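**Humonen hand-held gripper, used, one fault (read first)**

I'm selling my Humonen gripper with the Pruscombe finger set, and I'd rather tell you about the fault up front than have you find it yourself! It's been a good tool for me, mostly picking up clothes and bedding, but after 293 grasps on one charge it stopped letting go. The fingers just stayed clamped on a sleeve (my own, so no harm done) until I pulled the battery.

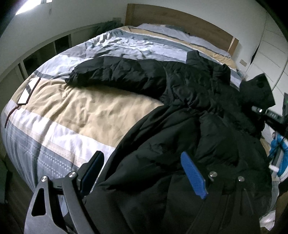
It did the same thing 3 more times that month, always on thick, squashy fabric and never on a plain shirt. I swapped the release spring for a Cumine one in October and it's now done 308 grasps without sticking. Would I call it fixed? Probably, but please keep your fingers out from between the pads while it's powered, and don't let kids play with it.

Comes with charger, spare Cumine spring and 8 spare bolts. No case, sorry. Listed as "used, repaired" and priced that way. Returns OK if it sticks on you.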